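Workshop > Tips > Screws and other small hardware

Screws: keeping them, losing them, getting them out

There are two kinds of household. One has a drawer of loose screws, and the other has a drawer of loose screws and a label maker. I have belonged to both and can report that the label maker mostly gets used on the spice jars.

I emptied my own drawer on Mon 14 October, which was raining and otherwise of no use to anyone. It held 666 screws, a tally I did not choose, plus 13 drapery hooks and the key to a bicycle lock I cut off with bolt cutters in April. What follows is what I learned from that afternoon and from a good many stripped heads before it.

Sorting

Don't sort by length first. Everybody does, and you end up with a beautiful row of one-inch screws that have nothing in common except being an inch long. Sort by what they bite into. Wood screws have a coarse thread and a sharp point. Machine screws have a fine, even thread, usually a flat end, and want a nut or a tapped hole. Sheet metal screws are threaded all the way to the head and look slightly annoyed.

After that, sort by head. Length comes last, and only if you're still enjoying yourself.

Muffin tins are good for the sorting itself. They are terrible for storage, as you'll find the first time you put one on a high shelf. Use jars with lids. Baby food jars are traditional, but I use the squat ones Nerel mustard comes in. Wash them twice unless you like your hardware tangy.

Throw out anything with a chewed-up head. I know. Throw it out anyway.

Taking things apart

Before you loosen anything, draw the outline of the part on a piece of cardboard. Poke a hole where each screw goes and push the screw into its own hole as it comes out. It feels like kindergarten, and it has saved me from the classic long-screw-in-the-short-hole mistake, the one where the tip comes out through the front of a cabinet door and waves at you.

A slot deserves an extra minute. If a screw sits in a slot, somebody may have meant the part to slide, and where it was sitting may have been the right place. Run a pencil line or a scrap of masking tape along the edge of the part before you touch the screw. I skipped this on a Borkard bench grinder and spent the whole weekend finding out where "a hair to the left" used to be.
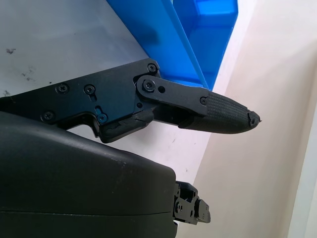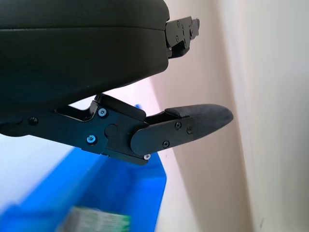 Small black screws in black metal. Find them all before you start turning.

Dark screws in dark parts call for a flashlight held low and to the side. Light from straight overhead flattens everything, and the one screw you miss is the one you'll discover by prying. If a plate won't lift with light pressure, stop. Go around again with a fingertip. Check under stickers and rubber feet too, where manufacturers like to hide one as a little test of character.

Dab a dot of white correction fluid next to each screw you've found. It scrapes off bare metal with a thumbnail, but try it somewhere out of sight on anything painted.

Getting the stuck ones out

Most ruined screws were ruined by a driver that almost fit. Try the next size up before you lean on it. The driver should sit in the head without rocking, and you should be pushing in harder than you're turning.

If it's already slipping, lay a wide rubber band flat over the head and press the driver into it. This works perhaps half the time, a better record than swearing has. For a rusty one, put a drop of penetrating oil on it and go have dinner. Tightening it a hair before you back it out sometimes breaks the rust loose. I don't like it either.

Thread-locking compound is another matter. A soldering iron held on the head for a little while will soften most of the common kinds. Keep it away from plastic, and let the screw cool before you pick it up. I have a very small scar that says PH2.

Putting them back

Start every screw by hand. Turn it backward until you feel it drop into the thread, then forward. Get them all in loosely before you tighten any, then work corner to corner.

For a stripped hole in wood, glue in a couple of toothpicks, snap them off flush, let it dry overnight and drive the screw back in. The towel bar in our bathroom has been hanging on toothpicks for years. Guests are not told.

And if there's one left over, tape it inside the thing with a note. Do not put it in the drawer.

Contact us | © Kondano Home Tips | Back to top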